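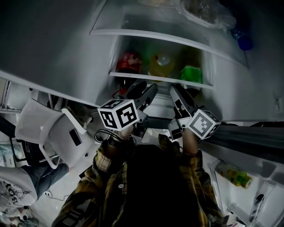
How to prepare a staff fridge for restocking by robot

At our Trolitham site the evening restocking of the break room fridges will go to the Dusia robot in December. Before this, each fridge must be taught, and the teaching is done by the same people who stocked it by hand until now. You hold one gripper in each hand and do your usual work, only slower. Keep the fingers open until you are close to the shelf, and go in low, under the front lip, before you rise to the bottles. Red, yellow and green items side by side, as on this middle shelf, are good for learning.

Steps

1. Open the door fully.
2. Check that the marker cube on each gripper is clean.
3. Pick one item, place it, return to the start position.
4. Repeat 50 times for each shelf, with a pause after every 12.

What changes for you

The late shift loses the restocking round but gets the checking of dates — the robot does not read them. Please write in the Trarkside log any item it put wrong. The hours in your contract stay the same.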